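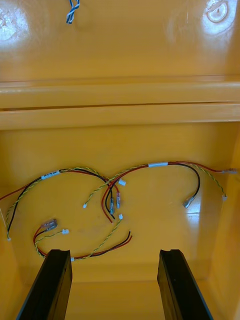 Hjørdis Haugland wrote after our last report that she missed the numbers on reading at home, and she asked if the families in Larkberg really borrow the books or only take them once to be polite. Her question is fair, and I try to answer it first.

Since January the lending shelves in Larkberg and Merkum have made 2535 loans together. Larkberg has the larger part. In Merkum the shelf stands in the waiting room of the clinic, and the opening hours there became shorter in winter, so parents who work late could not come. We have asked for a second place near the bus stop and wait for the answer.

The evening reading groups continue. There are 5 groups now, and 2 of them are for grandparents who look after small children. The grandparents asked for books with bigger letters — we did not plan for this, and it took 20 percent of the book budget. I ask your permission to move the same sum from the travel line, where we have spent little.

Printing of the Ghanem songbook is delayed. The printer, Gakier, sent a first proof with two pages in the wrong order and we returned it. A corrected proof is promised, but I have no firm day yet.

Still open from the last period: the insurance for the Merkum room, and the contract for the second group leader. I will send both papers when they are signed.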